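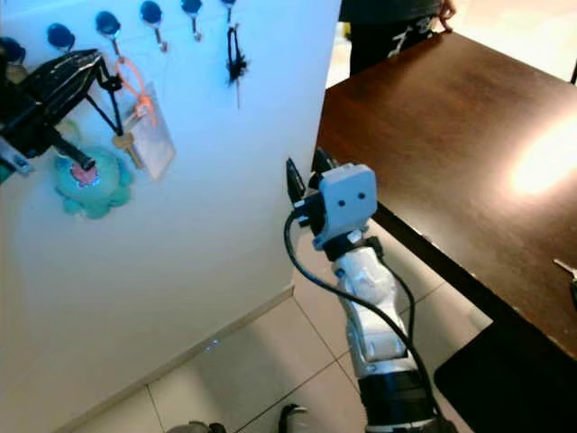

Keeping Lost Property at the Illden Pool

2019-02-03

The woman who runs the front desk at the Illden public pool has handled its lost property for 20 years. Last year she logged 693 items. July was the busiest month, as usual.

"Goggles, mostly," she said. "Then towels, then single socks. People don't come back for a sock."

Every find gets a line in a notebook with the date and the place. Anything worth more than a few dollars goes into a locked drawer. The rest stays out for six weeks.

"If they can see it, they claim it," she said. "When it was all in bins, it just sat there."

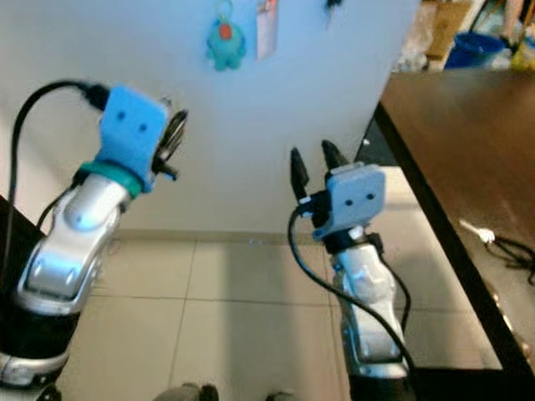 White panel, morning.

She used to phone people whenever she found a name tag. Now the pool in Elten posts a list online every month, and Illden has started doing the same. Claims have gone up a little.

"Parents read it. Teenagers don't," she said.
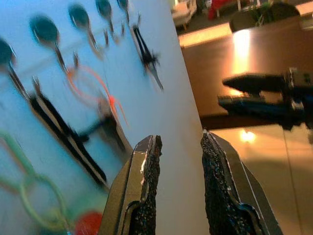

What happens to the rest

Unclaimed clothing is washed and goes to the thrift store on Havov Street. Keys are kept for a year. She has 200 of them in a coffee can and doubts that many will ever be collected.

"I did give one back after eleven months," she said. "He'd already changed the lock."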